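February, Warka build, bench notes

Started 14:20, later than planned. Ourania had the good screwdrivers and the jaw pads were still off the left gripper.

Where we are: both hand grippers work, both go to the logger, and the arms are still in bits on the shelf. The plan on the whiteboard says we record the jobs by hand first, then let the arms copy them. I said in the last entry that I don't believe the second half of that sentence and I still don't. Writing down what I find anyway so there's something to argue with.

New jaw pads first. The Rizzi ones are softer and a bit wider than what we had. Glued on with contact adhesive, clamped, left for 60 minutes. The left pad went on crooked, so I peeled it and did it again. Lost most of the glue time doing that. If these come off inside a month I'm going back to the old rubber and screws, whatever the forum says about it.

Re-zeroed both grippers after the pads. Left reads fully shut at 5 counts, fine. Right reads 77 when it is plainly shut, so either the magnet has moved on the shaft or the Jernon board is drifting again. Put an offset in the config and moved on. I don't like it. An offset that hides a loose magnet will be wrong the day the magnet moves again, and we'll have a folder of bad recordings by then. Ourania thinks it's the board warming up. Her test would be to leave it on for the afternoon and read it again, which costs nothing, so do that.

Task for this session is the clear storage box: open the lid, get at the small thing inside, shut it, do up the latch. It's on the list because the write-up for the Clornel policy claims it copes with see-through plastic. Their clip shows one box from one angle. I'd like to see the takes they left out.

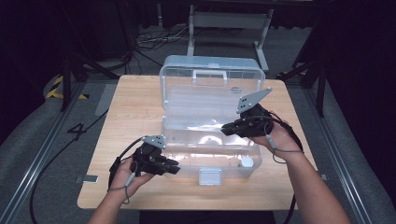
My worry is with the latch more than the lid. With my own fingers I don't think about it, the thumb finds the edge and that's that. With the grippers I have to look, line up, miss, look again, and all of that goes in the log as if it were part of the job. So what would the arms learn from it? Mostly my fumbling, I'd guess. Ourania's answer is that enough takes will average it out. Averaging two ways of missing a latch gives you a third way of missing it, as far as I can see. She wrote "not how it works" in the margin of my last page and didn't say how it does work, so that stays open.

The lid is a different problem. Once it's up it wants to be left alone, and any knock from a jaw on the near side shoves the whole box along. I was told to hold the box with the left and work with the right. Sounds sensible. In practice the left has to let go at some point to help, and then you're back to a box that slides. A strip of non-slip mat underneath would sort it, but then we'd be training on a box that never slides, and the one in the kitchen does.

Cable on the left is too short for my taste. It pulls at the wrist when I turn the hand over. Add a longer lead to the order, and some proper strain relief, as the plug is taking all the load.

The log folder now has 339 takes in it across all tasks. I went through a handful of the older ones while the glue set. Too many start with the grippers already closed on something, and the notes column is blank for nearly all of them. I can't tell a good take from a bad one without replaying it. From now on: write good, bad or unsure beside each take before starting the next. If it's unsure, say why. That goes for me as well, I'm the worst for it.

To do:
- right gripper, take the cover off and check the magnet before touching the offset again
- read the zero after a long warm-up (Ourania)
- longer left cable
- second box with a different latch, cheap, any make
- decide on the mat, yes or no, and stick with it

Arms go on the stand only after the zero is sorted. I've been asked twice to bring that forward. No. If the hand recordings are rubbish we'll only find out more slowly, with two motors and a power supply added to the list of suspects.

17:50, power off at the wall, grippers back in their tray. Right one still reading high with the offset out.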